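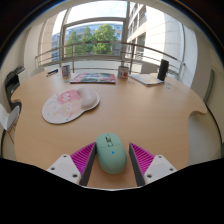 Hastell Wireless Mouse, Mint

A mouse for people who already own a desk and would like something on it that isn't black. The Hastell comes in a soft mint green, has a long oval body, and moves the pointer when you push it. We have sold more complicated mice. Most of them came back.

The shell is plain and rounded at the rear, where your palm goes, and splits at a curved seam into the click area up front. Between your fingers sits a dark scroll wheel in a narrow slot. The small oblong button behind the wheel changes the pointer speed through three settings, which our staff have named slow, fine, and whoops. Behind the seam there's a small mark in bright blue. It does nothing. You will press it at least once.

What it's like to use

Quiet, mostly. The clicks are soft enough for a shared office and still firm enough that you know you've ordered the thing you were only going to look at. The shape is the same on both sides, so left-handed customers can stop reading the small print for once.

It runs happily on bare wood. If you prefer a mouse pad, the kind with a padded wrist rest and a cartoon on it works just as well, and we won't ask how old you are. Glass desks are another matter. Put a sheet of paper down, or a smaller desk.

Details

Color: mint (a gray is promised for April, as it was last April)
Connection: wireless, with a USB receiver stored under the battery cover
Range: 10 meters, should you want to scroll from the kitchen
Battery: one AA, included, good for 6 months of ordinary office use
Weight: 56 grams without the battery
Item number: 691

In the box

Mouse, receiver, battery, and a folded instruction sheet by Petent, who import the Hastell range and feel strongly about static electricity.

Cleaning

A barely damp cloth for the shell. A dry cotton swab for the wheel slot, where crumbs go to retire. Pale colors show coffee, and mint shows it with real enthusiasm, so wipe it the same day.

From customers

"Bought it for the color, kept it because it works. My husband has the older one and can't find his receiver." Chiyo Shimada

"The speed button is easy to hit by accident for the first week. After that it's only easy to hit on purpose. Four stars." Barnabás Tóth

Returns

Send it back within the month if you don't get along. Please check that the receiver is in the mouse and not still in your computer. It's in your computer.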